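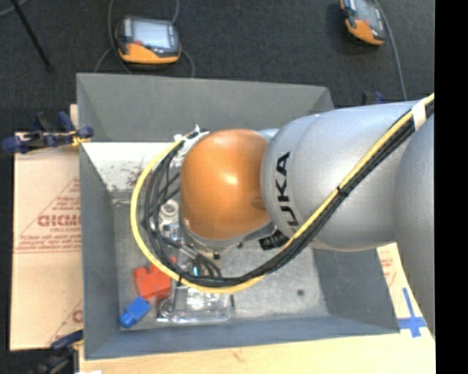 Gray bin with items inside, Okeo building.

Sorting and Packing Clerk, Mixed Goods (two positions)
Reference: 1741
Employer: Clullusier
Location: Okeo building, inbound hall
Reports to: Petronella Msimang, Inbound Supervisor
Contract: Permanent, full time, early shift
Posted: 2019-07-29

Clullusier receives, sorts and repacks mixed small goods for retail and mail order customers. Goods reach the inbound hall in bulk, in open bins, and leave it as single lines in labeled cartons or shelf trays. We are filling two positions on the sorting and packing team. Both start in November.

The work

The item list for the hall currently has 2788 entries. Each entry has an item number, a reference photo, a weight and a packing code. The clerk identifies the item, checks it against the list, and packs it according to the code. Items that do not match any entry go to the query shelf with a yellow slip.

Duties include:

Bringing full bins from the receiving line on a bin cart and taking empty bins back to the wash area.
Checking the bin label against the delivery note before anything is taken out.
Sorting contents by item number into shelf trays.
Looking over each item for dents, tears, open seams and missing parts.
Packing items in cartons or bags by packing code. Codes A to D are cartons, E and F are bags, G is handled by the fragile goods desk only.
Printing and applying carton labels. The label goes on the short side, lower left corner.
Entering counts in Sernano, our stock program, at the end of every bin.
Weighing finished cartons. A carton outside the weight range is opened and recounted by a second clerk.
Wiping down the inside of the bin, including corners, before it goes back into use.
Keeping the floor markings around the station clear.

Clerks rotate between sorting, packing and weighing during the shift. The rotation is posted next to the time clock. Requests to swap go to the supervisor before the shift starts.

The hall handles 300 bins per week. Contents vary a good deal. A bin of uniform boxed goods is quick work, while a bin of loose small parts can take most of a morning. Clerks are measured on error rate first and on volume second.

Required

Ability to stand and walk for a full shift with breaks.
Good close vision, with or without glasses. Many item numbers are printed small.
Reading and writing English well enough to follow packing codes and fill in a damage report.
Basic use of a keyboard and a hand scanner.
Willingness to work in safety shoes and a fitted jacket or vest. Loose sleeves, scarves and hanging jewelry are not allowed in the hall.

Helpful but not required

Earlier work in a warehouse, stockroom, mail room or parts counter.
Experience with returns. Part of the volume from the Wako account is returned goods, and condition grading on that account is stricter than elsewhere.
Forklift or pallet jack license. Pay is adjusted if the license is used on shift.

Training

New clerks spend the first part of their training with Bongani Baloyi at the reference shelf, learning the item groups and packing codes. This is followed by paired work at a station. Safety instruction for the hall, covering marked zones, stop buttons and lifting, takes place on the first day and has to be signed off before any station work. A short packing test closes the training period - it may be repeated once.

Conditions

Early shift, with one paid meal break and two short breaks. Overtime is by agreement and is paid at the higher rate. Work clothing and safety shoes are supplied and replaced as needed. Lockers, showers and a kitchen are on the upper floor. Parking is free in the rear lot. The bus stop is at the front gate.

The hall is heated in winter. It is not air conditioned. Hearing protection is available at the entrance and must be worn near the carton press.

How to apply

Send a resume of no more than two pages, with the reference number in the subject line, to Jörg Rathjen in the personnel office. A cover letter is not needed. State the earliest start date and any days on which you cannot work. Copies of licenses may be attached.

Applicants on the short list are invited to a visit of the inbound hall and a practical exercise, in which a part-filled bin is sorted into trays using the item list. Please wear closed, flat shoes for the visit.

Questions on duties and shift times: Petronella Msimang. Questions on pay and contract: Jörg Rathjen. Both can be reached through the front desk.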